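Re: [skilletti-club] Block pushing for the November open evening

On August 31, 2019, Bakos wrote:
> Are we still doing the sorting game for the open evening? Last I heard
> the arm was knocking the star over the edge. Also, do we need to book
> the long bench at Gronow again, or will the small one do?

Hi all,

Yes, still on! The edge trouble was mostly my fault (I'd typed the board width in wrong, sorry) and I've been through the push code again this weekend. The rod now goes slower on the last bit before it reaches a block, which makes it look much more careful than it is.

I'd like us to stick with the maple-looking board, as the colours stand out so nicely on it and the vision script seems happier too.
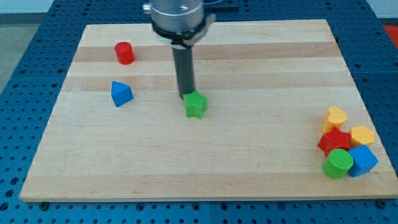 Rod lined up by the green star, with the heart, hexagon and friends bunched up on the right.

Bunches like that are what I'm stuck on. A block by itself is easy enough, but give it a huddle and it can't decide where one shape stops and the next begins. If anybody on the Luvlow team still has their edge-finding bit from last year, please send it over, even if it's a mess!

As for the bench, the long one please. We've got 14 people down for the evening so far and 2 of them want to bring laptops.

I'll be in on Tuesday after four if anyone fancies a go at the controls.

Cheers,
Push code person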